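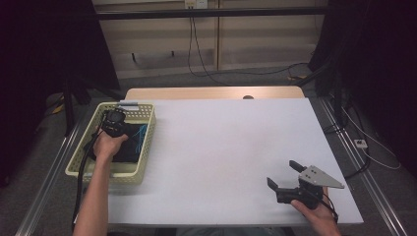

Brakville Lab Reports Gains in Teaching Robots to Handle Folded Clothing

BRAKVILLE — Researchers at the Altska Institute have released early results from a study on how robots can learn to move clothing in and out of baskets from recordings of people doing the same work by hand. The study, carried out under the institute's Proro program, found that a control model trained on two-handed recordings completed a basket-to-table task more often when each hand's view was recorded along with a view from the head.

The method does not require a robot during recording. A person holds a gripper in each hand and carries out the task at a table. Cameras on the grippers and at the head record the work, and the position of each tool is logged over time. The recordings are then used to train a model that directs a pair of robot arms fitted with fingers of the same shape.

The institute said the approach was chosen to shorten the time between planning a task and having enough material to train on. In an earlier phase of the program, operators steered the robot arms from a distance, and a single session often had to be stopped while the arms were reset. With hand-held grippers, an operator can repeat a task at close to normal working speed.

For the present study, operators recorded 489 runs of a task in which a garment is taken from a plastic basket, laid on the table and returned. The research team reviewed every run and kept 477 for training. The remainder were set aside, mainly for gaps in the position log or for moments when a garment slipped out of view of all cameras at once. 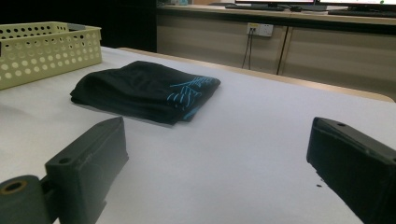 Clothing was selected as the subject of the study for its difficulty. A garment changes shape each time it is touched, and a dark fabric gives a camera few edges to follow. The team reported that the view from the gripper was most useful in the last part of a reach, when the fingers close on a fold and the operator's own hands can block the view from the head. The head view was of more use earlier in the task, in finding the garment and in keeping the two hands from crossing.

In a series of 400 trials on the robot arms, the model trained on all views was compared with one trained on the head view alone. Both models were given the same garments and the same starting positions. The model with all views finished the full task more often, and the difference was largest in trials where the garment began inside the basket. When the garment was already on the table, the two models performed at nearly the same level.

The institute cautioned that the results apply to a single table layout and a small set of garments. Performance fell for both models when a garment began the trial unfolded, and neither model was able to recover reliably after dropping an item over the side of the basket. Thin fabrics also remained a problem, with the fingers at times closing on 2 layers where the task called for one.

Work on the study was supported in part by Bayram, a maker of laundry and linen handling equipment, which supplied garments and advised on the choice of tasks. The company had no role in reviewing the trials, according to the institute.

A second round of recording is planned to begin in December. It will add towels and long-sleeved shirts, and operators will work at tables of different heights. The Proro program also intends to test shorter gripper fingers, which operators had requested for work close to the basket wall.

The trained models and a portion of the recordings will be made available to other research groups on request once the second round has been reviewed. Inquiries may be directed to the Altska Institute's program office in Brakville.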